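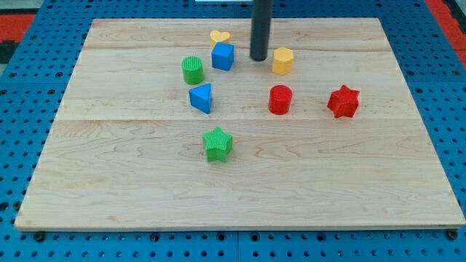 押し作業用ロボットセルの準備と保守について
Humstead工科カレッジ 自動化基礎コース 後期プロジェクト報告書
提出日：2025年2月6日

1. はじめに

この報告書は、私たちの班が後期に担当した小型ロボットセルの準備、日常の点検、および修理について書いたものです。セルはWidmer棟の実習室にあります。ロボットアームの先に黒い棒を取り付け、木の板の上に置いた色つきのブロックを、指示された位置まで押して動かします。つかむ動作はありません。

同じセルを使って、別の班が動作を学習させるプログラムを作っています。私たちの担当は機械のほうです。したがって、学習の方法や結果については、この報告書では扱いません。次の学期にこのセルを引き継ぐ学生が、最初の日から作業を始められるように書くことを目標にしました。

班の中で日本語を母語とする学生は一人だけです。部品の呼び方が最初はそろわなかったので、2章で言葉を決めておきます。

2. セルの構成と部品の呼び方

台：穴が規則的に並んだ青い作業台です。複数のパネルを並べてあり、パネルの間に細い継ぎ目があります。

板：台の上に置く長方形の木の板です。表面に横方向の継ぎ目が二本あり、幅の違う三つの部分に分かれて見えます。アームから遠いか近いかではなく、操作する人から見て「奥」「中」「手前」と呼びます。いちばん広いのが「手前」です。

棒：アームの先に付ける黒い円柱の棒です。先端は丸くしてあります。

ブロック：プラスチックの型はめ玩具の部品で、黄、青、緑、赤が二個ずつあります。黄はハートと八角柱、青は立方体と三角柱、緑は円柱と星、赤も円柱と星です。上の面には細かい筋があります。

アーム本体と制御盤はRestico社の教育用の製品で、学校の備品です。画面から動作を登録するソフトウェアを、私たちはPridmontと呼んでいます。これは以前の学生が付けた名前で、実習室の中だけで通じます。

3. 最初の準備

3.1 板を置く

セルを受け取ったのは8月でした。そのとき板は台に直接置いてあるだけで、棒が強く当たると板も一緒に動きました。位置がずれると登録した座標がすべて使えなくなりますので、まず板を固定することにしました。

板の表側にねじを通す案もありましたが、採用しませんでした。ねじの頭や穴があると、ブロックがそこで引っかかるおそれがあります。代わりに、板の裏に薄い金具を付け、台の穴を利用して下から締めました。締めるときは四つの角を少しずつ、対角の順番で締めます。一つの角だけを先に強く締めると、反対の角が浮きました。この失敗は二回しています。

3.2 水平の確認

水準器を奥、中、手前の順に置いて確認します。台が水平でも、板が水平とは限りません。私たちの板では、奥の部分が右へ少し下がっていました。金具と台の間に薄い金属片を入れて直しました。紙を折って入れる方法も試しましたが、次の週にはつぶれて元に戻っていました。

水平を直したあと、必ずもう一度、角の締め付けを確認してください。この順番を逆にすると、せっかく直した高さがまた変わります。

3.3 棒の取り付け

棒は取り付け金具から先端まで65 mm出るように固定します。この長さは前の学期の記録には書いてありませんでした。残っていたプログラムの中の値を読んで、それから実物を測って決めました。

固定は横からの小さいねじで行います。はじめは一本のねじで押さえていましたが、棒がわずかに傾くことがありました。傾いた棒で押すと、ブロックがまっすぐ進まず、横へ逃げます。とくに円柱は逃げやすいです。そこで金具を作り直し、二方向から押さえる形にしました。締めるときは両方を軽く当ててから、交互に締めます。

3.4 先端の高さを合わせる

棒の先端は板に触れてはいけません。しかし高すぎると、棒がブロックの上のほうに当たり、ブロックが倒れます。私たちは次の手順で合わせました。

(1) アームを低速にして、棒を板の「中」の部分の上へ移動させる。
(2) 先端の下に厚さのわかっているすき間ゲージを置く。
(3) 棒をゆっくり下げ、ゲージが軽くこすれる高さで止める。
(4) その高さをPridmontに登録する。
(5) 同じ確認を「奥」と「手前」でも行う。

三か所の値に差があるときは、プログラムで補正する前に3.2へ戻ります。板の傾きをプログラムで隠すと、次に板を外したときに原因がわからなくなるからです。私たちの班では、この点について意見が分かれました。補正の表を作れば早いという意見も正しいと思います。ただ、この実習室では板を外す機会が多いため、機械のほうで直す方法を選びました。

4. 日常の点検

実習の日の始めに行う点検は次のとおりです。二人で行い、一人は非常停止ボタンの近くに立ちます。

・非常停止を押し、アームの動力が切れることを確かめる。
・棒を手で軽く回し、動かないことを確かめる。
・棒の先端を白い布でふき、黒い粉が付くかどうかを見る。
・板の表面を乾いた布でふく。継ぎ目は柔らかいブラシで掃除する。
・板の角を手で押し、浮いていないことを確かめる。
・ブロックの底に傷や「ばり」がないかを指でさわって確かめる。
・低速で登録済みの四点を回り、棒の位置が印と合うことを確かめる。

板の掃除に水を使ってはいけません。一度、ぬらした布でふいたところ、乾いたあとで継ぎ目の片側がわずかに高くなりました。自然に戻るのを待ちましたが、完全には戻りませんでした。この影響については5.2に書きます。

5. 故障と修理

学期全体で、記録した押し動作は1522回です。一回の動作とは、棒が下がり、ブロックを押し、また上がるまでを指します。そのあいだに大きな問題が三つありました。

5.1 棒のゆるみ

843回目の動作のとき、アームが過負荷で停止しました。画面の表示だけを見ると、アームの関節に問題があるように読めます。私たちも最初は関節を疑い、その日の実習を全部使って調べましたが、異常は見つかりませんでした。

原因は棒でした。押さえのねじがゆるみ、棒が下へ出ていました。先端が板に当たり、その力で停止したのです。板には短いこすり跡が残りました。

修理では、棒を外して金具の中をふき、ねじに弱い種類のゆるみ止めを付けて、3.3の手順で取り付け直しました。強い種類のゆるみ止めは使いません。棒の交換ができなくなります。また、棒の根元に白い線を書き、金具から見える線の位置で、下がったかどうかがすぐわかるようにしました。

板のこすり跡は、細かい紙やすりを木目に沿って軽くかけました。深く削ると高さが変わりますので、指でさわって引っかからなくなったところでやめました。

5.2 継ぎ目での引っかかり

次の問題は、ブロックが板の継ぎ目で止まることでした。円柱はあまり止まりませんが、三角柱と星は角があるので、よく止まります。止まったブロックを棒が押し続けると、ブロックが向きを変えたり、倒れたりします。

はじめに継ぎ目を掃除しました。細かいほこりが取れましたが、引っかかりは少し減っただけでした。次に金属の定規を継ぎ目に直角に当て、光を後ろから入れて見ました。定規の下の片側に細いすき間が見え、段差があることがわかりました。前に書いた、水でふいた場所と同じです。

高くなった側だけに紙やすりをかけました。小さい木片に紙やすりを巻き、段差をまたぐように置いて、少しずつ動かします。十回こするごとに定規を当て直しました。終わったあとは粉をブラシで取り、乾いた布でふきます。粉が残ったまま動かすと、ブロックの滑り方が場所によって変わります。

この修理のあと、三角柱を継ぎ目の手前に置き、奥へ押す動作をくり返して確認しました。引っかかりは出ませんでした。星は、先がとがった向きで継ぎ目に入ると、まだ遅くなることがあります。止まるほどではないので、ここで作業を終わりにしました。

5.3 原点のずれ

三つめの問題は、電源を入れ直したあとに、棒の位置が登録した点から右へずれることでした。毎回ではありません。そのため、最初は自分たちの置き方が悪いのだと思っていました。

Pridmontが残す記録を印刷し、電源を入れた時刻と原点を取った時刻を並べました。調べた記録は359行あります。ずれがあった日は、アームを折りたたんだ姿勢のまま原点を取っていました。この姿勢では、棒に近いケーブルが引っ張られ、センサーの線に力がかかっていました。コネクターを見ると、つめが片方しかはまっていませんでした。

コネクターを差し直し、ケーブルの留め具を一つ分、根元の側へ移しました。さらに、原点を取る前にアームを決まった姿勢へ手動で動かすことを、手順書に書き加えました。そのあと、ずれは出ていません。ただし、コネクターと姿勢のどちらが本当の原因だったのかは、分けて試していませんのでわかりません。二つを同時に直したことは、よくなかったと思います。

6. 棒の交換の時期

棒の先端は、ブロックとこすれて少しずつ表面が変わります。私たちは先端の形を紙に写し、新品のときの写しと重ねて比べました。学期の終わりの時点で、写しの線の差は鉛筆の線の太さより小さく、交換はしていません。

もし先端の片側だけが平らになってきたら、棒を少し回して取り付ける方法があります。その場合も長さと高さは必ず取り直します。予備の棒は一本あり、制御盤の下の引き出しに入っています。長さはまだ合わせてありません。

7. 安全について

アームが動いているあいだは、ブロックを手で直しません。この規則は簡単ですが、守るのが難しかったです。ブロックが倒れると、つい手を出したくなります。私たちは、ブロックに触る前に「止めます」と声を出し、非常停止の担当者が「止めました」と答える方法にしました。最初は恥ずかしかったのですが、二週間くらいで自然に言えるようになりました。

板の交換や高さの調整では、動力を切ってから作業します。高さを合わせる3.4の作業だけは動力が必要ですので、低速の設定を二人で確認してから始めます。

8. 残っている作業

・予備の棒を同じ長さに合わせ、白い線を書くこと。
・星のブロックについて、継ぎ目に入る向きを変えて試験すること。
・板の裏の金具の図面を清書すること。現在は手書きで、寸法が一か所抜けています。
・原点のずれについて、姿勢だけを元に戻して再現するかどうかを調べること。
・点検表に湿度の欄を加えること。板の高さが日によって変わるように感じますが、まだ数字で確かめていません。

手順書、点検表、および動作の記録は、実習室の共有フォルダーの「保守」に入れてあります。点検表の紙は制御盤の右側のファイルにあります。記入するときは、異常がなかった日も空欄にしないで「なし」と書いてください。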